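Local History & Heritage > Streets and Buildings

Tags: local history, street names, war memorials, family research

Gromness drill hall roll of honour - where did it go?
18 replies

marshlander

Evening all. I've been meaning to post this for ages. My great-uncle joined up at the old drill hall in Gromness in 1915, and my nan always swore his name was on a wooden board just inside the door, on the left as you went in. The hall came down in the sixties and the board doesn't seem to be in the church, the library or the Legion club. I've asked at all three and got a lot of kind looks and one cup of tea.

He isn't on the stone memorial by the harbour because he came home, so if the board has gone then there's nothing in the town with his name on it at all, and I find that a bit sad. Does anyone remember seeing it, or know who cleared the building?

pennyfarthing_jo

I remember the hall! We had Brownies in there, it was freezing and it smelt of paraffin. There were definitely two boards though, one either side of the door. The one on the left was shooting prizes, I'm fairly sure, because my brother used to read out the silly names on it. The roll of honour was on the right and had gold lettering.

Shenoy Street Stan

Have to disagree with you there Jo. Only one board in my day and it was at the far end over the stage. I was in the cadets from 1957 and I spent enough evenings staring at it. Black paint, white letters, no gold on it anywhere. The shooting prizes were in a glass case.

pennyfarthing_jo

Well I was in there every week and I know what I saw, Stan! Maybe they moved it for the stage show. They were always shifting things about for the stage show.

marshlander

Thanks both, this is already more than I got from the council. Left, right or over the stage, I'll take any of them. What I'd really like to know is how many names were on it. The only number I've got is from a newspaper cutting my nan kept, which says 513 men "passed through the hall" during the war, but that can't all be Gromness lads, surely? The whole town wasn't that big.

S. Bangera

Hello, Senthil Bangera here, I do the indexing for the parish newsletter archive (unpaid, before anyone asks me to hurry up). The 513 is men attested there, so it takes in all the villages out as far as Kirkov Farm and a good few from over the river. The board itself was for the town only. I have a short report of the unveiling, and it gives 655 letters cut "at a cost of one penny each", which is maddening, as they bothered to count the letters and left out the men.

If you allow for initials and surnames you might get to 60 or 70 names, but that's me with the back of an envelope.
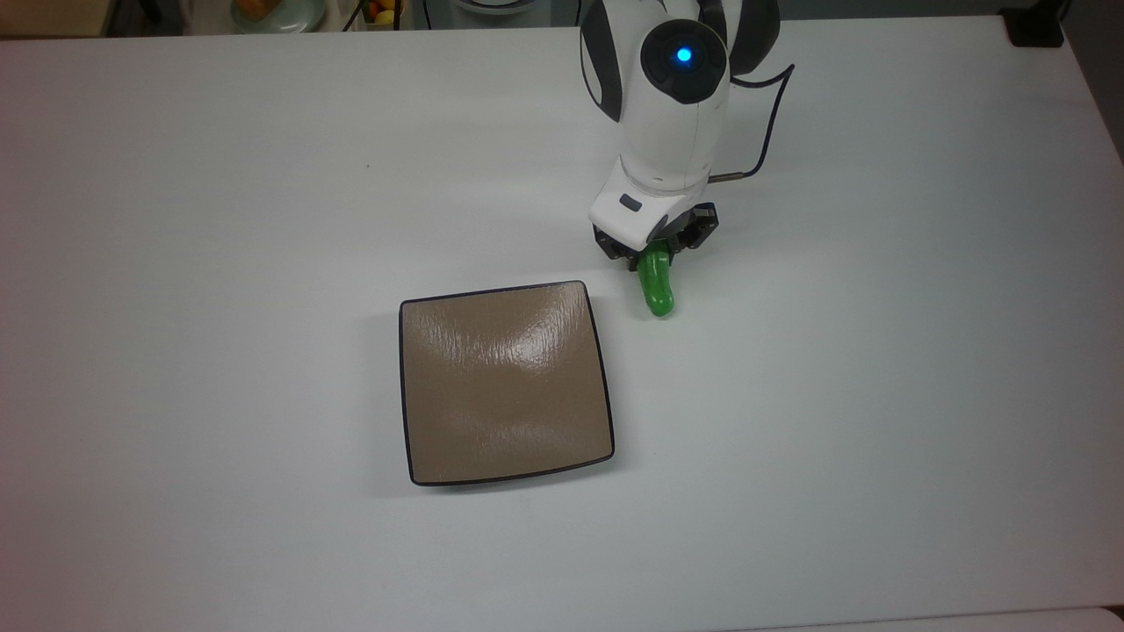 The same report says the board was made by a joiner called Zarken, who had a yard behind the chapel and lost a son at Loos. I haven't been able to find any other work of his, though there's a family of that name in the 1911 census with a joiner at the head of it, so he did exist. I'll type the whole piece up and put it on here when I've got a clear evening.

marshlander

Senthil, you star! I'd never heard of a maker at all. Letters CUT though, so not painted? Stan?

Shenoy Street Stan

Painted. I'd put money on it. Could have been cut first and then painted in, I suppose, but you couldn't have told from where the cadets stood.

tidewrack

Bit of a sideways one but has anybody thought about the tribunal side? My grandfather was up before the local tribunal in February 1917 as an objector, and the hearing was held in the drill hall of all places. He got sent to work on the land in the end. He used to say his own cousin's name went up on the wall and his went in the paper, and only one of them got a bit of gold leaf. So that's one vote for gold, Jo.

If this board does turn up I'd quite like someone to remember the other lot as well. There were 13 of them from round here.

harbour_lights

I don't want to start anything but I don't think that belongs on the same board. The men on it went. By all means have something for the others, just somewhere else.

tidewrack

I didn't say the same board, I said remembered. Some of them went to prison and one never got his health back. He was a baker's lad and couldn't get a job in the town for years after, people crossed the road. I'm not asking for a brass band.

harbour_lights

Fair enough, I read it too quickly. My grandad was at Arras and he never had a bad word for them himself, if I'm truthful. It was my gran who did the crossing of the road.

pennyfarthing_jo

My mum had stories like that as well. Anyway - back to the board. I rang my brother last night and he says the contents of the hall were sold off in one go before the demolition, chairs, piano, the lot. He thinks the school had the piano. He also says there was ONE board, over the stage. I am not speaking to him.

Shenoy Street Stan

Give that man a pint from me.

marshlander

Ha! Right, so a sale. Would there have been a catalogue? And would it have been the army selling, or the town? I never know who owned these places.

S. Bangera

County Territorial Association, most likely, so try the county record office and ask for their property papers. Don't ask for "drill hall" on its own or they'll bring you every one in the county on a trolley. Ask for disposals, by place. Take a pencil, they won't let you in with a pen.

It would be worth trying the school too. If they had the piano they might well have had other things, and school lofts are dreadful places for boards. Ours had the old swimming cups and half a pulpit.

tidewrack

The tribunal cases were reported in the weekly paper most weeks, by the way, and they often say which men had brothers serving. It might help you piece together the names if the board never shows up. I've got a folder of photocopies you're welcome to borrow.

marshlander

That would be brilliant, thank you, I'll message you. I've emailed the school office and I'm booking a seat at the record office as soon as my shifts are sorted. Stan, Jo, could you each draw me a little plan of the inside from memory? Separately, please, no conferring.

pennyfarthing_jo

Mine will have two boards on it.

Last post: Feb 19, 2020
Share this thread (13)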